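首页 | 影集计划 | 会议记录 | 订阅 | 联系我们

《工作室里的人》肖像影集 二月编辑例会记录

记录人:Hanna Szulc(对,又是我)

到会的有Zuzanna Domański、Tadeusz Walczak、Huw Mathias和我。Kvido Hubáček人在Skotberg拍片子,前半段靠电话接进来,信号断断续续,所以他说的话我只记了听清的部分,有漏的请他自己补。晚上七点过一点开始。

一、上次的记录

大家过了一遍,Tadeusz说我把他的话写得太凶了,他的原话是“纸样不太理想”,我写成了“纸样不能用”。好吧,改过来了。其他没有意见,通过。

二、拍摄进度

第一辑定的是七位艺术家,现在四位已经拍完,底片都在Zuzanna手里。剩下三位里,那位做版画的老先生答应了,但要求在自己家里拍,不肯来影棚,而且要下午的光。Kvido觉得没问题,他说反正整套影集的意思就是拍人家干活的地方,硬把人请到灰背景布前面坐着反而别扭。我个人特别赞成!Huw有点担心前后风格不统一,翻到第三张突然变了调子。聊了好一阵,最后决定:人像统一用竖幅,统一单色印,地点随艺术家自己选。

还有一位雕塑家一直没回信。Zuzanna写过两次,这回由Huw打电话,他们以前在Zisham的展览上见过面,好说话一些。

三、印刷和用纸

这一项拖得最久。Tadeusz带来了Terkano的两种纸样,一种偏暖,一种白得发蓝。我们把同一张肖像的两个试印摊在窗台上看,看完又拿到灯下看,结论居然相反,窗边喜欢暖的,灯下喜欢冷的。Kvido在电话里急得不行,一直问“暗部呢,暗部怎么样”,可惜隔着电话谁也没法给他看。暗部我觉得暖纸更好,头发和深色外套分得开,冷纸上有点糊在一块儿。

印数维持原来说的800套,不加。Huw提过要不要先少印一点试试水,Tadeusz算给他听,开机费摆在那儿,少印省不了多少。纸先定暖的,但Tadeusz要再去印厂盯一次打样,带回来给Kvido亲眼看过才签字。 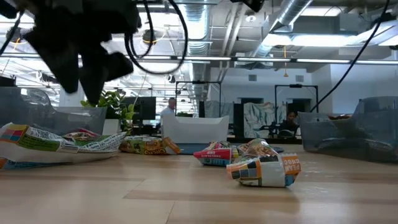 木桌上的零食包装袋,皱巴巴的五个。

四、订户和出刊方式

还是按月出,每月一辑,活页装在硬纸夹里,订户可以自己攒成一册。Zuzanna问要不要卖单辑,我是想卖的,因为总有人只喜欢其中某一位艺术家。Tadeusz反对,说单辑一卖,后面几个月的订数就没法估了。两边都有道理,我承认我被他说动了一半。折中的办法是先只接受整套预订,单辑等全套出完以后看库存再说。

另外有20套留作签名本,艺术家本人在肖像下方签名,编号,价格另定。签名用铅笔还是墨水也争了几句,Kvido坚持铅笔,墨水在这种纸上会洇。那就铅笔。谁去跑签名呢?我和Zuzanna一人一半,城里的归我,外地的归她(她说正好想出门透透气)。

五、预告怎么写

我念了预告的草稿,念到第二段Huw就笑了,说太像请柬。确实,“荣幸地”用了三回,我自己都没发现。改稿的方向是:开头直接说这是什么、什么时候出、有哪几位艺术家,摄影师的名字放大一点,订购办法放最后。艺术家名单要等雕塑家那边有了答复才能排,没答应的人不能先登上去,这一点Zuzanna很坚持,以前别的刊物吃过这种亏,印都印了还得贴条子。

排名顺序按姓氏字母,不按名气。这个没人争,太好了。

预告除了寄给老订户,Kingi画廊也愿意在前台放一叠,他们只要求尺寸别太大,能插进现成的架子里。Huw去量架子。

六、每位艺术家的短文

肖像对页那篇小传,字数老是超。已经交来的四篇里,最长的那篇快赶上最短的三倍了,排在一起很难看。Zuzanna的意思是统一压到一页以内,留白多一点,别列一长串获奖和展览,写写这个人平时怎么工作就行。我很喜欢第二篇里写画家每天先把旧调色板刮干净再开工的那一段,求求大家千万别删!删稿由Zuzanna来做,删完先给作者看,作者点头了再排。

Kvido问能不能给每张照片附一行拍摄说明,比如用的什么光。Tadeusz觉得读者不关心,我觉得关心的人还挺多的。没谈拢,下次接着谈。

七、其他

底片目前放在Zuzanna家的柜子里,她说柜子挨着暖气,夏天还好,现在这个季节有点不放心。Tadeusz那边有个阴凉的储藏间,本周内搬过去,搬的时候对一遍清单。

纸夹的颜色,深绿还是酒红,举手,二比二。Kvido那会儿已经掉线了,等他回来投。

要做的事:
Huw:给雕塑家打电话;量Kingi的架子
Tadeusz:盯打样;腾储藏间
Zuzanna:压缩小传;底片清单
Kvido:约版画家下午的时间;看打样;投纸夹颜色那一票
我:重写预告,“荣幸地”最多留一个

下次开会还是老地方,还是晚上七点,时间定了我发通知。纸样我带回家了,想再看一眼的来找我拿。

分享 4 | 评论 7 | 上一篇 | 下一篇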